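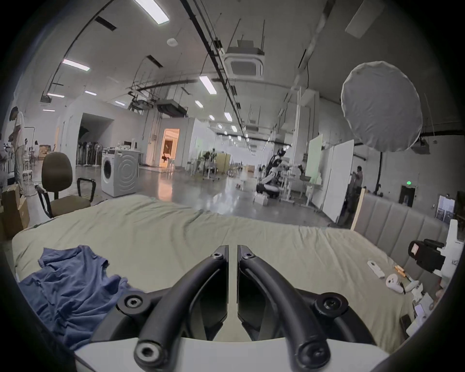

2 min read

Prolier opened up rentals of its handheld gripper kit on Tue 14 November, and I've been waiting on this one since May, so forgive me if I gush a little. The kit is called Bedura. You hold it yourself, squeeze, and the two curved black fingers close on whatever you're pointing at, with the camera recording the whole thing from the tool's point of view. Teams use the recordings to teach robot arms how to do household jobs. Until now you had to buy the thing outright, and I know plenty of small labs (mine included, back when I had one) that looked at the quote and quietly closed the tab.

The rental is $174 a week with a 2-week minimum. For that you get the gripper, a charging dock, a hard case and access to the Farina software, where you trim your takes and throw out the bad ones. Shipping is extra and goes out from the Jornholm warehouse, so if you're far from there, check the rate before you get excited. I didn't, and I was a bit grumpy at checkout!

What I like most is how ordinary the work gets. You don't need a robot bolted to a bench to make a start. You can work over a bed, pick up the stuff people really leave lying on one, put it down somewhere else and go again.

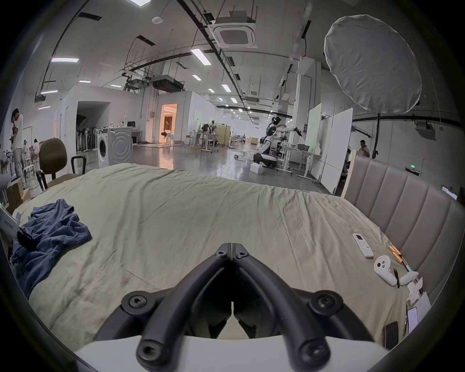
Bedside work with the gripper: a remote, AA batteries and handheld controllers on the duvet.

Small stuff is where I'd spend my first afternoon. A battery on soft bedding is a nasty little pick, much worse than the same battery on a hard table, and a crumpled T-shirt is its own kind of trouble. Prolier has put together a list of 17 starter tasks for renters, and I was happy to see laundry and bedroom clutter near the top. Kitchens get all the attention with these tools and I'm tired of looking at mugs. 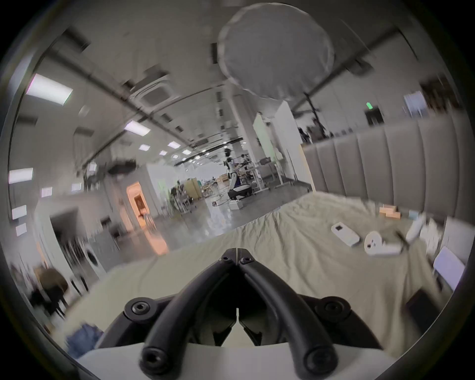

Now for the grumbles. The wide-angle view bends everything near the edges, and you'll want to get used to that before you judge any of your footage. I also think the 2-week minimum is stingy for anyone who only wants to try it over a weekend. I asked Prolier about a shorter option and got a friendly "we're looking at it," so make of that what you will. The fingertips count as wear parts, too. A spare pair is $19 and I'd just add it to the order.

If you already own a Bedura, nothing changes for you, except that the new starter tasks will show up in Farina once you update. Renters can also put what they've paid toward buying the kit, as long as they decide before it goes back in the case. I've got mine booked for after the holidays and I'm already eyeing the pile of clothes on my own bed. I'll write up how it went, sock by sock if I have to.

Contact us | Copyright, all rights reserved | Back to top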